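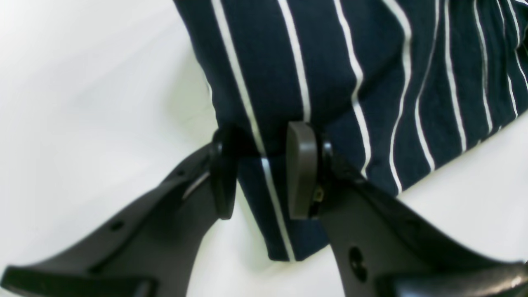

A second dose of tablets given seven days after the first cleared scabies in more households than a single dose, according to results from the Yeoman study presented at the Natska skin infection meeting. Both groups were given the same written advice on washing, which applied to any fabric that had been against the skin in the days before treatment. Navy cloth with thin white stripes, like the piece shown, was to be treated in the same way as plain white sheets: a hot wash, or a sealed bag if it could not be washed hot.

3 Oct 2025

The study was run at clinics in Pustville and Prurau. Households were allocated at random to one dose or two, and everyone living at the address was treated, with or without an itch. Skin checks were carried out after 4 weeks by nurses who did not know which treatment had been given.

Almost 18% of households in the single-dose group still had at least one person with live mites at the check, the researchers reported. The proportion was lower in the two-dose group, and the difference was largest in homes with children under school age. Side effects were mostly mild stomach upset and were seen at similar rates in both groups.

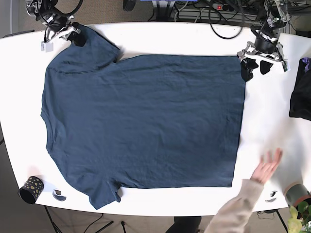
Dark blue short-sleeved T-shirt spread on a white table. Clothing was covered by the washing advice.

The Yeoman team said the trial was not designed to test washing on its own, so the results cannot show how much it added to the tablets. Pregnant women were not included. Longer follow-up of the Prurau households is under way, with a further skin check planned to look for reinfection.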